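Call for Participants: Household Dishwashing and Water Use Study, Second Round

Posted 2020-07-02
Lustach Office for Domestic Water Research

The Lustach office is recruiting households for the second round of its study of dishwashing by hand and by machine. Participants keep a written log of dishwashing in their own kitchen for 33 consecutive days and allow a flow meter to be fitted to the kitchen faucet for the same period. The first round covered 794 households in Lustach and Zustdale. The second round is open to residents of Lustach, Zustdale and Sezer.

Background

Most published estimates of household dishwashing water rely on one of two methods. The first is a supervised wash, in which a person washes a standard load in a test kitchen. The second is a recall survey, in which a person estimates how often and how long the faucet runs. A supervised wash gives a reliable volume for an unusual situation. A recall survey covers ordinary situations but gives an unreliable volume.

The first round combined a meter with a daily log. Meter data were usable for most households. The logs were weaker. Entries for full loads of plates and glasses matched the meter closely, but a large share of metered flow had no matching entry at all. Follow-up calls traced much of this to short washes of single items during cooking: a knife rinsed between ingredients, a pan rinsed before reuse, a spoon washed and put straight back. Few participants regarded these as dishwashing, and the log form did not ask for them.

The second round uses a revised form with a separate section for short washes. It also records where items are kept. Households that store cooking utensils in an open container beside the stove may wash and reuse the same few items many times in an evening, while households that store them in a drawer may take out a clean item each time. The first round collected no storage data, so this could not be tested.

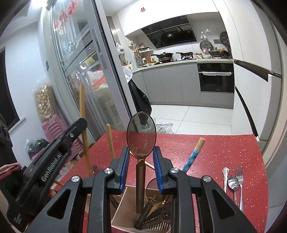 Spoons and other cooking utensils in a box on a red countertop.

Participants will be asked to classify their own storage for each of four groups of items: plates and bowls, glasses and cups, cutlery, and cooking utensils. The categories are closed drawer, closed cabinet, open shelf, open container, wall rail or hooks, and other. Mixed storage is recorded by ticking more than one category and underlining the one used most.

Who can take part

Applicants must meet all of the following conditions:

– The applicant is 18 or older and lives at the address being metered.
– The kitchen has a single faucet with a standard threaded outlet. Pull-out spray heads can be accepted if the hose connection below the sink is accessible.
– Meals are cooked at home on most days.
– The household does not plan to be away for more than two nights in a row during the logging period.
– No replacement of the sink, faucet or dishwasher is planned before the meter is removed.

Households with and without a dishwasher are eligible. Households with a dishwasher are asked to log both machine loads and hand washing. The machine's supply line is not metered. Its consumption is calculated from the model number and the program selected, so the model number must be legible or known.

Renters may take part. The faucet meter needs no permanent change to the plumbing, but renters whose meter would be installed below the sink must provide written permission from the property owner. A one-page permission form is available on request.

Households from the first round may apply again if they still live at the same address. They will be analyzed as a separate group and should write their earlier household code on the application.

What participants do

1. Intake call. A member of the field team goes through the kitchen layout, the faucet type and the usual number of people at meals. The applicant should be in the kitchen during the call.

2. Installation visit. The meter is fitted and checked against a calibrated vessel of 3,000 milliliters. The participant receives the log booklet and completes one practice page with the technician present.

3. Logging period. Each day has one page. The upper section is for full washes and asks for the start time, the method (running water, filled basin, or both), the water temperature setting and whether items were soaked first. The lower section is for short washes and asks only for a tally mark and the type of item. Days with no dishwashing are marked with a zero and are not left blank.

4. Midpoint check. The field team calls once to read back the meter serial number and answer questions about the form. Entries are not reviewed during this call.

5. Removal visit. The meter is removed and the faucet is restored to its original condition. The participant returns the booklet and completes a short questionnaire on detergent, drying and storage.

Where several people in a household wash dishes, all of them should use the same booklet. One person is named as the main participant and is responsible for seeing that each page is filled in by the end of the day. Visitors who wash dishes are logged under code V.

Participants are asked not to change their habits during the study. In particular, they should not switch detergents, change the water heater setting or rearrange storage for the purpose of the study. Changes that would have happened anyway should be noted on the back of the page for that day.

Equipment

The meter is the Stovon inline unit used in the first round, with a new outlet adapter. It is battery powered and stores flow against time at intervals of one second. It does not record sound or images and has no network connection. Data are read by cable after removal.

The adapter adds a small length to the faucet outlet. In shallow sinks this may make it harder to fill tall pots. Applicants with shallow sinks should measure from the faucet outlet to the bottom of the basin and enter the figure on the application.

A slight drop in flow rate is possible with faucets that already have a flow restrictor. If the drop makes the faucet impractical to use, the meter will be removed on request and the household paid for the days completed.

Payment

Participants who complete the full logging period and return the booklet are paid 40 dollars by check or bank transfer. Payment does not depend on the amount of water used or on agreement between the log and the meter. Participants who withdraw early are paid in proportion to the number of completed daily pages.

The meter remains the property of the office. Participants are not charged for failure or accidental damage, but should report leaks at once by phone and shut off the faucet until the technician has called back.

Data handling

Each household is assigned a code at intake. Names and addresses are kept apart from meter and log data and are deleted when payment has cleared and the removal visit is closed. Published tables report groups of households only. Street-level results are not published.

Comments written in the booklet may be quoted without attribution. Participants who do not agree to this can tick the box on the inside cover.

A participant may withdraw at any time without giving a reason. Data already collected will be destroyed if this is requested in writing before the household code has been separated from the name.

Schedule

Applications are reviewed in order of receipt. Installations begin in October and are arranged by area, with Sezer first, then Zustdale, then Lustach. Applicants can state a preferred time of day for visits – morning, afternoon or early evening – but a particular date cannot be guaranteed.

If there are more eligible applicants than meters, places will be assigned to balance household size and dishwasher ownership across the three areas. Applicants who are not placed may ask to be kept on the reserve list.

How to apply

Application forms are available from the Lustach office by mail or in person. A completed application contains:

– the two-page form, signed by the main participant
– a sketch of the kitchen showing the sink, stove, dishwasher (if any) and main storage locations
– the make and model of the faucet, if known
– the dishwasher model number, if applicable
– the owner's permission form, if applicable

The sketch does not need to be to scale. Distances from sink to stove and from sink to utensil storage should be written in feet and inches.

Incomplete forms are returned once for correction. Forms are accepted in English and Romanian.

Contacts

Eligibility and applications: Corina Ursu, recruitment
Meter installation and plumbing questions: Bevan Henare, field technician
Log booklet and storage categories: Maricica Văduva, survey design
Payment: Valentin Avram, accounts

Questions about the analysis of first-round data should be sent in writing to Tincuța Văduva, study lead, at the Lustach office. Individual first-round results are available to the households concerned on presentation of their household code.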